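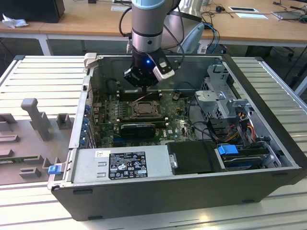

Rafia Jafri reckons I should have bought the fingers before the arm, and after going through the November receipts I agree with her. The arm was 3,000 from Bugti. The gripper came from Celtby at 836, and I had left nothing for spares.

Handling a processor over an open socket is the job I care about, so this year's 2,000 goes there first – finger parts, then a proper fixture from Tanitz. They quote 10 weeks. The second arm can wait.

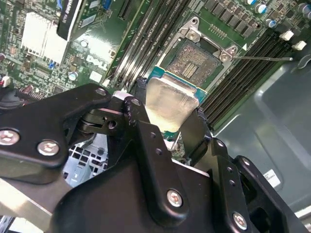 Filed under: Workshop spending

Old Dell boards are still the cheapest thing on the list. I'll post the Cletard quote when it comes.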